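How to Clean and Digitize a 45 at Home

I've moved 248 singles from my own shelves onto a hard drive and I do a few more most weekends. The method below is the one I've settled on for ordinary seven-inch records played on an ordinary turntable. You don't need a studio. You need a clean record, a decent needle and some patience. 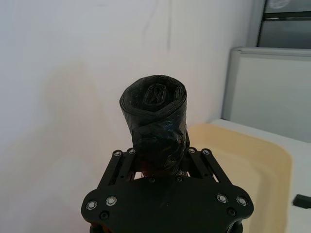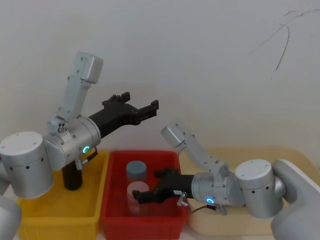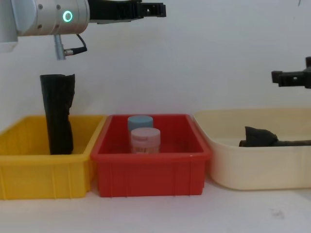

What you need

A turntable with a cartridge in good shape, a phono preamp (many turntables have one built in), a USB audio interface, and a computer with a recording program. Any program that shows you a level meter and saves WAV files will do. I use a small Grube interface I bought secondhand. Arif Saragih, who got me started on this, uses an Ameck and his transfers sound as good as mine.

For cleaning: distilled water, a record cleaning fluid, two soft microfiber cloths and a carbon fiber brush.

Step 1. Clean the record

Brush off loose dust first, with the record turning. Then put a little fluid on one cloth and wipe along the grooves in a circle, never across them. Keep the label dry. Old paper labels bleed, and red ones are the worst. Go over it again with distilled water on the second cloth and stand the record in a rack for 20 minutes.

Styrene 45s need more care than vinyl ones. Many American singles from the sixties are styrene, and alcohol can damage them, so check the bottle. A styrene record is usually stiffer, and the label is often glued or painted on. If you can't tell, treat it as styrene.

Step 2. Set up the turntable

Set the speed to 45 and put in the center adapter. Make sure the record is centered, or the pitch will wobble on long notes. Clean the needle with a stylus brush, back to front. Set the tracking force to the number in your cartridge manual. People go too light to protect the record, but a needle that skates around does more harm.

Step 3. Set the level

Play the loudest part of the side, usually the last chorus, and watch the meter. Aim for peaks near -6 dB. Then lift the needle and start over. If it hits zero even once, turn it down. Clipping can't be fixed later.

Turn off any automatic gain setting on the computer. On mine it was hidden in the sound control panel and it ruined a whole April's worth of work.

Step 4. Record

Record at 24 bits and 96 kHz if your interface allows it. Start recording before you lower the needle and let it run into the lead-out groove. You want a few seconds of groove noise with no music for the next step. Do both sides, even if you only care about one.

Step 5. Clean up the sound

Save an untouched copy first. Work on a duplicate.

Run click removal on a light setting and listen to the drums afterward. If the snare has gone dull, undo it and go lighter. I fix the big pops by hand. Leave some surface noise in. Heavy noise reduction makes voices sound like they're under water.

Trim the ends, put in a short fade, and raise the level so the top peak sits just under zero.

Step 6. Name and save the files

I use artist, title, label, catalog number, side. Keep the WAV and make an MP3 or FLAC for everyday listening. Put a second copy on another drive.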